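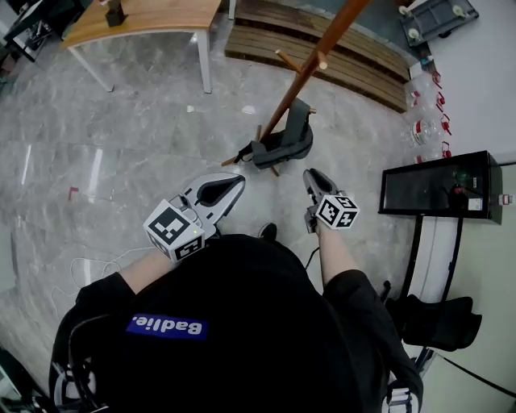 4. Calibrating the hand trackers in Nuvska

Once the Zilleck driver is running and both grippers show up in the device list, you're ready for the fun part: getting the two hands and the head view to agree on where everything is. The new solver in Nuvska makes this so much quicker than it used to be – most setups finish on the first pass!

Before you start, put on the backpack, tighten both shoulder straps, and hold one gripper in each hand. Plug in any cable that came loose.

1. Open Nuvska and choose Tracking > New Calibration.

2. Pick your marker layout from the list. The standard cube layout is already filled in. If you print your own markers, load the layout file you saved in section 3.

3. Hold both grippers out in front of you so the head camera can see both marker cubes. The outline of each cube in the preview turns green when it has a solid lock.

4. Press Record and move your hands slowly. Tilt each wrist, cross your arms once, then bring the tips close together. Keep going until the counter reaches 437 matched views.

5. Press Solve. The result page gives one error value for each hand. A value under 2 mm is good enough for every task template that ships with Saithong.

Note: Shiny floors and bright ceiling lights can wash out a marker for a moment. The solver throws those views away by itself, so a few gaps in the timeline are fine.

Caution: Don't change the exposure after step 4. The solve will still run, but the hand poses will drift during fast moves.

4.1 Checking the wrist views

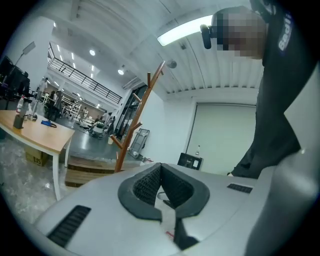

Next, switch to the Wrist tab and play back the last few seconds from each gripper. The room should slide smoothly past the fingers as you turn your wrist. If it jumps or lags behind the pose trace, raise the time offset in small steps until the two line up. It's really satisfying when they snap together.

6. Click Save Profile. Fisturport picks it up right away and uses it for every new recording.

7. Make a short test recording and open it in the replay window. Both hand paths should be solid lines with no breaks.

If you see error code 112, the left and right cubes are swapped. Go to Devices, click Swap Hands, and repeat from step 3. Code 13 means the profile was made with an older layout file – load the current one and solve again. You can keep the views you already recorded.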